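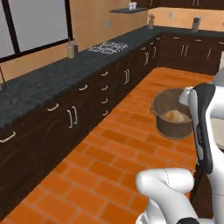

How often does a simulated robot cell need maintenance if there is nothing in it to wear out?

At Ondrejka the kitchen cell is checked every working morning and gets a longer service every 20 days. Most of the faults come from changes made elsewhere: a new physics release, an edited object file, a gripper parameter altered for one test and left in place.

Visit to Ondrejka, Cladstead, Jan 11, 2023

I went to Cladstead for the second of our two supplier visits. The first, to Kedville in December, dealt with a palletising cell and is written up separately. Ondrejka builds and runs simulated cells in which arm control software is tried before it goes near hardware. The one I asked to see is called Ferkero. It is a domestic kitchen with a single arm, and the jobs it runs are the ordinary ones: pick up a pot, open a drawer, move something from the shelf to the worktop.

My host was Zuzana Jireš, who wrote most of the setup scripts. Teguh Manurung looks after the cell from day to day and joined us after the first half hour. Both were free with detail. I was allowed to take notes at the desk but not to copy configuration files.

Layout and loading

The kitchen is assembled from parts at load time. Walls, floor and cabinets are static and have simple collision shapes. Drawers and doors are jointed, each with its own friction and end stop values. Loose items are loaded last, slightly above their resting surface, and are allowed to drop and settle before the arm is enabled. Loading took longer than I had expected for one room, and most of that was the settling.

There are 184 bodies with collision geometry in the standard layout. Jireš said the number matters less than how many are touching each other. Items standing apart on a shelf cost almost nothing. A loaf inside a pot costs a good deal, as the inside of the pot has to be built from separate convex pieces, and the loaf rests on several of them at once. If the pieces are too coarse the loaf sits too high. If they are too fine the solver has more contacts to deal with and the pot can start to creep across a level worktop.

Worktop and floor have separate friction values. The floor was at first given the default value and kept it for a long time. Manurung corrected it after noticing that a dropped pot travelled much further than it should. Objects on the floor are left there until the run ends, and the run is marked down. There is no automatic recovery.

Setting up the arm

The arm has 7 joints and a parallel gripper. Its base pose is fixed for each task by a line in the task file, and this is the first thing checked when a batch goes wrong. A base set a small distance too far from the cabinets will still load without complaint, and the planner will still find solutions, but the wrist ends up close to its limit for anything at the back of the worktop. The logs then show many slow approaches and very few plain failures, and that is easily missed in a summary table.

The order of work for a new layout, as I noted it:

Load the static parts and check for overlaps between neighbouring cabinets.
Place the base and move the arm to its home position with gravity on.
Drive each joint alone to both soft limits.
Add the jointed doors and drawers, then open and close each with a scripted pull.
Add loose items and let them settle.
Save the settled positions as the reference state.

The reference state is the important part. Every reset goes back to it directly, without repeating the drop. Jireš regards this as the main improvement made last year. Before that, every run started from a slightly different arrangement and the morning check could not be compared with the previous day's.

The morning check

I watched this done on Manurung's screen. The arm goes home, approaches a few fixed points above the worktop, closes and opens the gripper in free air, and then makes one pot lift by a loop handle. Joint torques are recorded throughout and laid over the curves from the reference run. A person looks at the curves. There is a pass threshold in the script as well, but Manurung has it set wide and relies on the plot.

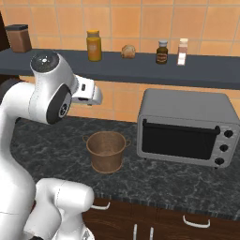 The handle lift was chosen because it is sensitive to nearly everything. Finger friction, handle thickness, pot mass and the gripper's closing force all show in the same few seconds of data. The thin loops are the awkward feature. The fingers close on a narrow section, and a small error in wrist angle becomes a twist on the pot once it leaves the surface. For the same reason the handles have collision shapes of their own, which are kept in a separate file and checked against the visible model whenever that is replaced.

Repairs

The two repairs I was shown from the log were both small. In one, a drawer handle had been exported at the wrong scale, so that the visible bar and the collision bar did not agree. The gripper closed on what looked like the bar and met nothing. The fix was to export it again, and the time went on finding it, as the drawer still opened under the scripted pull, which acts on the joint and not on the handle. A gripper pull has since been added to the setup list for any handle that changes.

The other was a mass error. The pot had been given the mass of a solid block of its outer size. The arm could lift it, with a noticeable sag at the shoulder, and two weeks of runs were thrown away. Manurung now has the loader print the mass of every loose item and reads down the list after each change. I asked whether this could be automated and he said a range check was written but had not been merged.

The 20-day service consists of rebuilding the cell from a clean checkout, regenerating the reference state and comparing it with the saved one. Any item that has shifted is looked at before the new state is accepted. They also reload the oldest task file still in use, mainly to find out whether it loads.

Points for our own work

We do not save a settled state and should. Our base poses are held in a spreadsheet and copied by hand. Our collision shapes have not been compared with the visible models since they were made.

I did not get a clear answer on how closely the finger friction values match measured ones. Jireš has a test rig for this but it was in use by another group, and she offered to send the method sheet. Licence costs were not discussed. Travel claim and parking receipt have gone in with the Kedville ones.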